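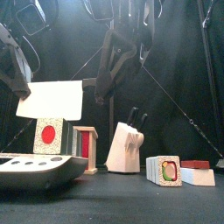
Sushi table, driven by hand
2020-03-25

Hello again! I promised a few people a page from the sushi table, so I've put it up with my notes while I can still read my own handwriting. Most of what I do at the moment is drive two robot arms about by remote control, over and over, so that there's a stack of good runs for the learning side of the project to chew on. We call the whole thing Mosquera, a name I had no part in choosing and have grown quite fond of. I drive, Érica Toledo drives when my shoulders give up, and Man-sik Han looks after the recordings and tells us which ones are rubbish (he's very polite about it, but they're still rubbish).

I've kept the chat fairly long because last time I got emails asking what we do all day. Well, you asked!

The table

Toy food, a knife block, a white board and a grey table with a black curtain behind it. I love the toy food. The maki slices have little speckled rice borders and proper coloured fillings, and there's a nigiri with a dark red block lying on top for the fish. I've had the theme tune of a cooking programme in my head since February.

The black curtain makes everything pale jump out, which helps me no end when I'm driving. Dark things are another matter. The rice I can always find. The seaweed side of a roll is much harder work, and when one of the black fingers goes in front of it I'm mostly steering on memory.

The board

The plain white one, up in the air above the sushi and a bit tilted. It looks like the easiest thing on the table and I'd happily swap it for any of the others. A flat board has hardly any edge to get hold of when it's lying down, so you have to come in low and slow, and once it's up the far end wants to go its own way. One arm at the end of a long board is a lot like carrying a tea tray by the corner.

Érica is far better at boards than I am. Her trick is to stop dead after the lift, let everything settle, and only then travel. I used to sweep straight from the lift into the move because it felt smooth at my end, and then Man-sik played me one of my runs next to one of hers. Mine looked like somebody waving from a train. I stop dead now too.

The other arm

Fingers open, holding nothing, hanging about above and behind the board. People who visit always ask me what the spare arm is for, and it's a fair question! You're driving both the whole time, and whatever your idle hand does gets recorded just as faithfully as the busy one. If I scratch my nose, the arm scratches its nose. We lost a whole morning's runs once when I was full of cold, and I'd rather not go into details.

So I've taught myself to park. Before I do anything clever with one side, I bring the other somewhere sensible, open the fingers and leave it be. It sounds simple and it took me weeks. Your hands really do want to help each other, and if you've ever tried patting your head and rubbing your tummy you'll know the feeling.

How a day goes

We do blocks of 25 runs and then swap drivers. Man-sik wanted 40 to a block at the start and we did try it, but you could see the tiredness come in, even on a tiny move like nudging a roll along. The last few in each block got jerkier and jerkier, and he ended up throwing so many out that the shorter block gave him more to keep. I get a cup of tea out of it as well, so everybody's happy.

Between runs somebody puts the table back. That's the bit people don't picture when they think about robots: one grown adult standing a slice of pretend tuna back on its end, again, with great care. We don't put things back in quite the same place each time. A little shuffle left or right, the nigiri turned a touch, the rolls nearer or further away. If it's always identical then all you've taught is one table on one day, and the first time a roll sits a finger's width over, the whole thing falls to bits. Érica likes to make it properly awkward for me. I take my revenge after lunch.

My running total on the sushi table is 279 kept runs. Kept is the important word there. I don't know how many I've driven and I'm not going to ask, because Man-sik would have it in a spreadsheet.

Hand to arm

A few of you wanted to know what it feels like, so I'll have a go. You hold a pair of handles (ours are the Stamereck ones, scuffed to bits by now) and the arms follow your hands with the smallest of delays. For the first half hour you notice the delay and nothing else. After that it fades, and you start reaching for things as though the fingers were yours, and that's when you have to be careful, because they aren't! You can't feel anything through them. If I pinch a toy roll I have to watch for it to shift or tip, and that's all the news I get.

I've heard people say they'd sooner guide an arm by taking hold of it and moving it, with no handles in between. We did that on our previous job, the one with the Nason trays, and it's lovely for learning what the joints can and can't do. You feel straight away when a wrist has run out of room. The bother is that you end up standing in the way of everything, with your elbow in every shot, and doing two arms at once takes two people who like each other a great deal. For this table I wouldn't go back. If you're starting from nothing, though, do a day of it by hand first. I learned more about where an elbow can go from that one day than from all my reading.

The awkward corner

The knife block gets its own mention because I bump it so often. It's a cream-coloured wooden one with a wavy carving on the front and a couple of black handles poking out of the top, right in the middle of the table, exactly where I'd like to fly through. I went round it for ages, then over it, then round it again. Érica goes over every time and lifts much higher than you'd think she needs to. Mine are quicker and hers are better, according to the person with the spreadsheet.

We had a bit of a debate about whether all drivers should use the same route. Man-sik came down on the side of letting us differ as long as each of us was tidy about it. I was pleased, as I'd been dreading having to copy anybody. We did agree on one rule between the 3 of us: whoever starts a run finishes it, even when it has gone wrong. If the roll falls over, you stand it up if you can, with the arms, and carry on. Some of those rescues turned out to be the most useful things we've got. My own favourite run has a slice going down flat just before the end and me picking it up again at the second go, muttering. (There's no sound on the recordings, thank goodness.)

Things I'd tell a new driver

Go slower than feels right, then look at the playback, and you'll find it looks perfectly normal. Sit down. Take your watch off, as the strap catches on the handle. If you miss a grab, back off and come in again from the start; don't chase it about the table, you'll only end up with a run full of dithering. And say the step out loud as you do it. "Fingers open, down, close, wait, up." I felt a proper fool for the first few days and now I do it making toast.

Look at where the shadows fall, too. On a grey table they're very handy for judging how high up you are, and I lean on them more than I'd admit to Man-sik, who would like me to use the numbers.

What's next

More sushi for a bit, then we're meant to move over to the Wotau bench, which has cups on it, and lids, and I'm told a drawer. I'm looking forward to the drawer and not at all to the lids. Érica has called dibs on anything flat, and that suits me down to the ground.

If you'd like to come and have a go on the handles, drop me a line through the contact page and tell me whether you're left-handed. We've had precious few left-handed drivers so far and Man-sik is very keen to get some more into the pile. Bring a jumper, it's chilly in there by the curtain.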